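Checkerboard floor

A checkerboard floor is a floor laid with square tiles in two colors, one dark and one light, taking turns in both directions. Black and white is the pair most people think of, but I've walked on green and cream, red and buff, and once a very loud purple and yellow (a hair salon in Kivden, long gone now, and I miss it!). I've been writing these entries on household floors for a while, and this is the one readers send me the most mail about.

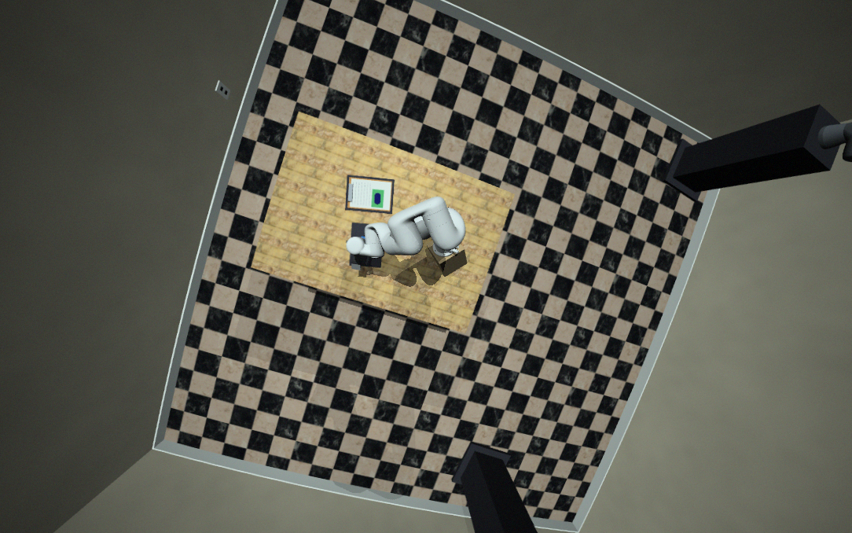
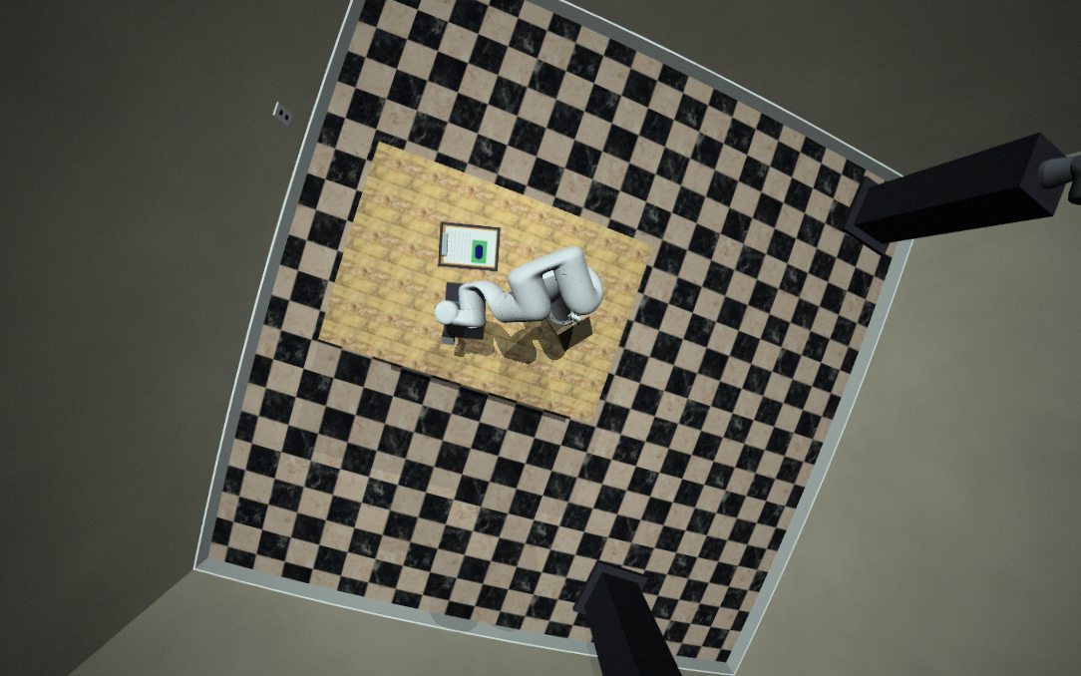

Dark and beige checkerboard tiles seen from high above, both renderings.

Layout

You can run the squares straight with the walls or turn them so they meet the walls as diamonds. Straight is easier and wastes less tile. Diamonds make a narrow hall feel wider, or so my friend Mieke Verhoeven swears, and she has laid far more of them than I have. Either way you start from the middle of the room and work out, so the cut pieces at opposite walls match. I skipped that step in my own pantry and ended up with a sliver along the door that still bugs me.

Materials

Marble is the grand choice, and it stains if you so much as look at it with a lemon in your hand. Ceramic is tougher. Linoleum and vinyl are kinder to your feet and your wallet, and painted boards are cheapest of all – Ross Guthrie did the porch at Flellham with 2 cans of floor paint and 40 squares marked out in chalk, and it came out great.

Care

Dark squares show dust and light squares show mud, so you're going to be sweeping whatever you pick. Use a damp mop and a mild soap. Keep vinegar well away from marble, please, as the acid eats the polish. Put a few spare tiles of each color in the closet too. Mine are behind the ironing board, four black and two white.

See also: Floor paint; Grout; Linoleum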